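# About Plernum

Plernum writes control and planning software for two-armed robots.
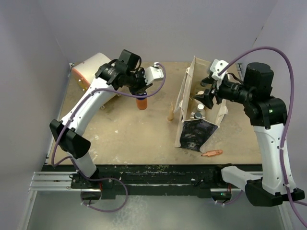

The company was founded in Bemley by Eftychia Karras, who continues to direct its technical work. It employs engineers in motion planning, perception and software tooling, and it maintains a test workshop in the same building as its offices.

## Our Software

Our principal product, Flilo, is a planner for tasks in which two arms share one work area. It assigns each arm its part of the task, checks the planned paths against each other, and revises them when an object is found to have moved. Packing small household containers into soft bags is a central subject of our current development. A bag changes shape when it is touched, and the planner must therefore work from a fresh estimate of the opening before every placement.

Flilo is supplied with a log viewer and a replay tool. Customers may step through any recorded run, compare the planned motion with the measured motion, and attach notes for their own staff or for ours.

## Testing

Each release is run against a library of 1,951 recorded tasks before it is offered to customers. Of these, 686 concern bags and other soft containers. A release candidate must also complete a period of trials on physical arms in the Bemley workshop. Test reports are provided to license holders on request.

## Organization

Plernum is privately held. The Theodorakopoulos Fellowship, which the company funds, brings two graduate engineers to Bemley each January for a placement of five months. Fellows are assigned to either the planning group or the perception group and are supervised by a senior engineer.

Inquiries about licensing, fellowships and workshop visits should be directed to the Bemley office.

Page last revised 2 Dec 2018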